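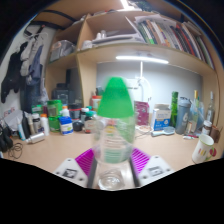
Udville is going back to bottled water, at least through the end of May. The town council voted late last night to extend the boil notice for the east side after a second round of tests on the Hurndale main came back bad. So for 3,000 households it's more of the same — kettles, coolers, and clear plastic bottles with a green cap, or whatever color the store has left. Pickup stays at the old bus garage on Faltach Road, open 7 a.m. to 6 p.m. One case per address per day. Bring something with your street name on it.

The main dates from when the Hurndale cannery was still running. It cracked in two spots in the spring thaw, and crews patched both. Pressure came back fine but the samples didn't. Ximena Ventura, who runs the town water office, told the council she won't lift the notice until three clean tests in a row. So far there has been one.

"I know people are tired of it," Ventura said. "I live on the east side too. I'm brushing my teeth out of a cup."

Cost came up, of course. The council set aside 2,000 dollars a day for water and trucking, and a replacement length of pipe is coming from a yard near Toledo. It was supposed to be here already. Now it's "next week, probably," according to the water office. Digging will close Faltach Road between the bridge and the feed store, one lane at first and then both.

About the schools — fountains stay off at the elementary, kitchen is using trucked water, lunch menu is cold items only. The pool is closed untill further notice.

West side residents are on a different main and don't need to boil. The water office got 300 calls about that in one morning, so it is worth repeating.

Anyone who can't get to the garage can call the town desk before noon for same-day drop off. There's room on the list for 600 homes and it isnt full yet. Next council update is at 7 p.m. the day after the next test results come in.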